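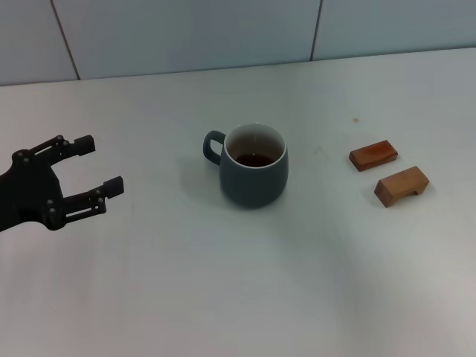
그릴로우(Grillow) 그리퍼 키트로 머그컵 잡기: 처음 설정하는 방법

작성일: 2026년 7월 31일

이 글은 Ultberg에서 판매하는 두 손가락 그리퍼 키트 Grillow를 처음 사용하는 분을 위한 안내입니다. 저는 6월에 이 키트를 구입하여 지금까지 사용하고 있습니다. 한국어는 저의 모국어가 아니므로 어색한 표현이 있으면 댓글로 알려 주십시오.

준비물
- Grillow 그리퍼 본체와 전원 케이블
- 제어 프로그램 Tillurel이 설치된 컴퓨터
- 손잡이가 있는 머그컵
- 작은 나무 블록 두 개
- 평평하고 밝은 색의 테이블

1단계. 그리퍼 연결
그리퍼를 팔 끝에 고정하고 나사를 대각선 순서로 조입니다. 한 나사를 처음부터 끝까지 조이면 본체가 조금 기울어질 수 있습니다. 그다음 케이블을 연결하고 Tillurel을 실행합니다. 화면 위쪽에 장치 이름이 나오면 연결이 된 것입니다.

2단계. 영점 맞추기
메뉴에서 '손가락 설정'을 열고 '완전히 닫기'를 누릅니다. 이때 손가락 사이에 물건이 없어야 합니다. 닫힌 위치를 0으로 저장한 후 '완전히 열기'를 누르고, 그 위치를 100으로 저장합니다. 설명서에는 이 순서가 반대로 적혀 있지만 저는 닫힌 위치부터 저장하는 것을 권합니다. 반대로 했을 때 값이 저장되지 않은 적이 있었습니다.

3단계. 블록으로 연습
머그컵보다 먼저 나무 블록을 잡아 보십시오. 열림 값을 79로 하고 블록의 좁은 폭에 손가락을 맞춥니다. 블록이 비스듬하게 놓여 있으면 손목도 같은 각도로 돌려야 합니다. 밑면이 파인 블록은 양쪽 다리가 테이블에 닿아 있는지 확인하고 잡습니다.

4단계. 머그컵 잡기
컵의 손잡이가 그리퍼 쪽을 향하게 놓습니다. 손가락을 넓게 열고, 테이블에 닿지 않는 낮은 높이에서 천천히 접근합니다. 손가락 끝의 네모난 패드가 손잡이 양쪽에 오면 멈추고 '약하게 닫기'를 누릅니다. 닫는 시간은 1000밀리초로 시작하는 것이 좋습니다. 더 빠르게 하면 컵이 밀릴 수 있습니다.
음료가 들어 있는 컵은 빈 컵으로 성공한 다음에 시도하십시오. 음료는 컵 아래쪽에만 담고, 들어 올릴 때 손목을 돌리지 마십시오.

잘 되지 않을 때
컵이 미끄러지면 패드 표면을 마른 천으로 닦습니다. 손가락이 한쪽만 늦게 움직이면 연결 부분의 나사가 너무 강하게 조여 있는지 봅니다. 저의 경우에는 나사를 조금 풀었더니 해결되었습니다.

사용 소감
조립은 쉬운 편이고 손가락의 움직임도 부드럽습니다. 아쉬운 점은 Tillurel의 오류 메시지가 너무 짧다는 것입니다. 교체용 패드는 Prasertsri에서도 판매하는데, 주문하기 전에 나사 구멍의 간격을 꼭 비교해 보십시오.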